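Shared shop notebook, bench 2
December 20, 2019

Block sorter, continued. The arm spent most of the afternoon pushing things, which was the plan, and knocked only one of them onto the floor, which was not.

Maple board is bolted down to the blue breadboard along the near edge. Before that it crept a little with every push, and I lost most of July blaming the calibration. Apologies to the calibration. I have left the old offset table in the Bindar folder in case anyone wants to be sad.

Switched to the plain round pusher. The two-jaw gripper from Czarnecka is back in its box until I can afford its opinions about hearts. A dark cylinder with a rounded tip has no opinions, and it leaves no dents in the maple so far. Tip height over the board is set at 2 mm. Lower than that and it finds the seams between the strips.

Speed is at 40 percent. I tried 70 for the sake of science and the green star left for Okville.

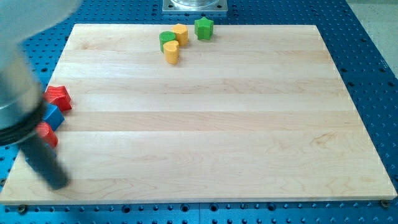 Runs

Task was greens and yellows to the far side, reds and blue to the left, middle kept clear. Did 17 runs before I got hungry. Notes as they came:

Cube is easy if pushed flat on a face. Hit a corner and it spins and goes wherever it likes.
Stars catch the tip between two points and then follow it around like a duckling. Useful in one direction.
Hearts are fine from the side. From the notch end they wobble.
Green cylinder rolls if it tips over, so approach slowly – see floor, above.

To do

Wrist collar wants retightening, I heard a tick on the fast moves.
Put the left-side approach in a separate routine. The arm hides half the blocks from the camera whenever it goes over there.
Order more paint, red and blue. Brandard is out of the small cans.
Whoever has the long hex key, bench 2 would like it back.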